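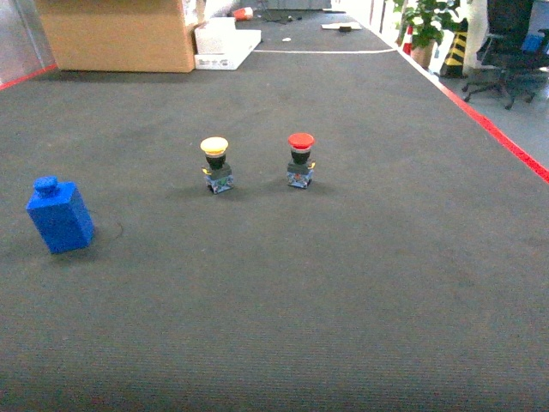

Cell 2 notebook, February, started 7:40 am

Pick cell is back up after the gripper rebuild and I am very happy with it! Both finger pads were glazed at the tips, so they came off and the new Wimton ones went on. The left pad needed its screw holes eased with a hand drill. Right one dropped straight in.

Counter read 1,183 cycles at shutdown. I've carried it over in the log and not zeroed it, so please leave it alone until the pads come off again.

Calibration next. Test parts are the two mushroom-head buttons, yellow and red, plus the blue plastic block. The buttons are a lovely test because the cap is round and the base is square, and the old grip height always slid up off the cap. Moved the grip down to the black collar and it holds beautifully - no twist on the lift at all.

The block was fussier. Its knob on top kept fooling the height reading, so the arm stopped short and closed on the knob. Set the approach offset to 194 in the Fakent panel (was 1,000, which I think was just the factory value and we never touched it). First go after that, clean pick on the body. Did a little dance.

Still to do:
- vacuum the carpet before the long run, hairs and bits of wire show up as edges in the vision check
- re-stick the red boundary tape if any corner lifts
- order a second set of pads from Valdovinos, same part as last time
- back up the Guvix config, the saved one still has the old grip height

Long run goes on after lunch with the lid off the controller so I can listen to the fan. It had a tick in it this morning that went away once it warmed up. If it comes back, swap the fan - spare is in the second drawer under the bench.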